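How Gullby Gets Ready for Work

Gullby is a robot arm that slides small blocks across a board. Before Gullby can do any sliding, a person has to set it up. That job takes 26 minutes, and Mercy Lema does it every morning.

First she checks the board. If it can wiggle, Gullby will push a block and the whole board might move too. So Mercy tries to rock it with both hands. When it shifts, she tightens the bolts with a wrench.

Next comes the rod. Gullby has no fingers. It has a straight rod that points down and nudges things along. The tip must stop just above the wood - too low and it scratches, too high and it misses the blocks. Mercy slides a piece of card under the tip to test the gap.

Then she wipes the board with a dry cloth. Dust makes blocks stick and then jump.

Last, she sets out the blocks. They have different shapes because each one moves in its own way. A cylinder can turn while it slides. A star can catch its points on the block next door, and that makes it hard to push.

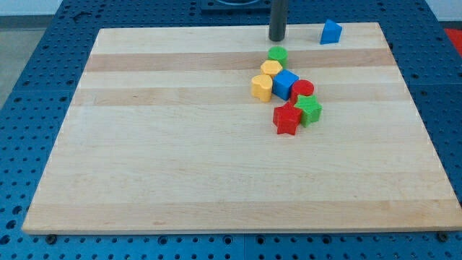 Vaida Jankauskaitė says the rod is the part to watch, and that hers came loose after 50 hours of pushing because she had skipped the screw at the top. She now checks that screw before she even looks at the board.

Mercy writes each check in a notebook. If Gullby starts to miss, she can look back and see what changed.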